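職場の菓子は個包装でなくていい

給湯室の棚に置く菓子を個包装に統一しよう、という話が7月に出た。衛生的で、分けやすく、持ち帰りもできるという理由だった。反対したのは私を入れて2人だけだったので、ここに考えを書いておく。

私は、大きな容器に入ったグミをそのまま机に置くのがいちばんいいと思っている。蓋を開けておけば、通りかかった人が取っていく。袋を破る音もしないし、小さなごみも出ない。個包装の菓子を配ると、翌日には引き出しの奥やキーボードの横に空袋が残る。片づけるのはたいてい配った人である。

個包装のもう一つの問題は、数が決まってしまうことだ。一人一つという暗黙の割り当てができ、食べたくない人も受け取る。受け取った菓子は机の上で古くなる。以前、Gusanoという店の焼き菓子を30個もらったときは、全員に配ったうえで、余りをどうするかの相談にまで時間を使った。菓子の扱いに相談が要るのはおかしい。

大きな容器なら割り当てがない。食べない人は食べなくていいし、赤だけ選ぶ人がいても構わない。私は黄色から食べる。味の違いは正直よくわからないが、透き通っているほうがうまそうに見える。選んで取れるというのは、菓子の楽しみのかなりの部分を占めていると思う。

衛生の話は無視できない。手を突っ込むのは嫌だという人がいるのは当然で、その人に我慢しろと言うつもりはない。小さいトングを一本添えればいい。Pakzadの雑貨売り場で316円だった。使ったあとは洗って、マグカップと一緒に水切りかごに伏せておく。これで大半の不満は消えるはずだ。風邪のはやる時期だけ個包装に替えるという手もある。私はそこまで否定しない。

値段の差もある。先月、部署で買った個包装の詰め合わせは1868円で、ほぼ一週間でなくなった。大きな容器のグミは同じ金額でもっと長く続いた。重さあたりで比べたわけではないから断言はしないが、包装に払っている分は確実にある。

置き場所は作業をする机の上がいい。棚の中にしまうと存在を忘れられ、気づいたときには固くなっている。うちではハリボーのDragoloの容器を、マグカップやビーカーの並ぶ木の天板に出している。子どもとクマの絵のついた容器で、来客にも話の種になる。
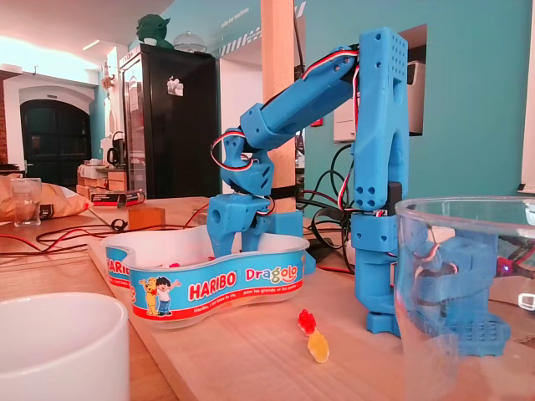 Hamisi Nyandaからは、机に食べ物を直に置くのだけはやめてほしい、小皿を一枚出せば済むことだ、と返ってきた。容器のままでいいという点には賛成だが、取ったグミを天板に転がしておくと、あとでべたつきを拭くことになるという。

もっともな意見だと思う。グミは二つ三つ取って手元に置き、作業をしながら食べるものなので、つい天板に並べてしまう。私もやる。木の天板は砂糖がつくと拭いてもしばらく手に引っかかる。小皿は洗い物が増えるので気が進まなかったが、紙を一枚敷くだけでも違うだろう。

それでも、だから個包装にしようという結論にはならない。困っているのは机の汚れであって、菓子の包み方の話とは別である。皿を出すか、その場で食べきるか、汚したら自分で拭くか。どれでもいいから各自で決めればいい。

当面、私の机の容器は今のまま置いておく。なくなったら次はOsaの売り場で別の種類を買うつもりなので、酸っぱいのが苦手な人は早めに言ってほしい。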